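Drinks can recycling in Skalance: changes to the service from this spring. A short thread for residents and businesses. (1/8)

Empty drinks cans will be collected separately from other metals. Households in Zisar and Vörös move to the new arrangement first, followed by Tevum in November. (2/8)

Clear bins are being introduced at shared collection points, so that staff can check the contents before the bins are emptied. (3/8)
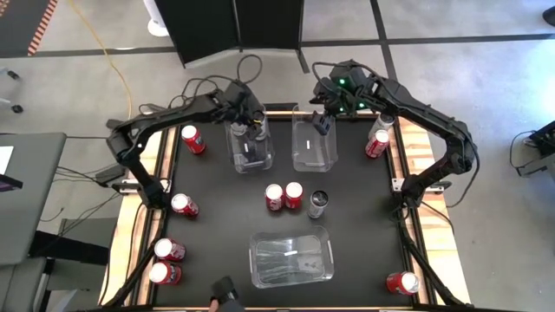
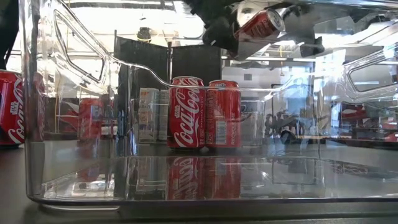

Drinks cans and clear bins.

Please empty cans fully. A quick rinse is helpful but not required. Cans may be left whole or crushed – both are accepted. Food tins, foil trays and aerosols should continue to go in the mixed metals container. (4/8)

There are 242 shared collection points across the district. Each will be emptied once a week. Where a bin is full, please use the next nearest point and do not leave bags on the ground. (5/8)

Small businesses may apply for a grant of up to 2000 crowns towards indoor containers. Schools and sports clubs may apply for up to 4000 crowns. Applications are made on the form already used for the paper scheme, and decisions are issued within 20 working days. (6/8)

Cans carrying a deposit mark should still be returned to a shop. The deposit cannot be paid out at a shared collection point, and staff are unable to retrieve items once they have been placed in a bin. (7/8)

Collection calendars for Zisar and Vörös are being delivered with the spring newsletter. Residents who need a large-print copy may request one at the district office – please give your full address, including the flat number. (8/8)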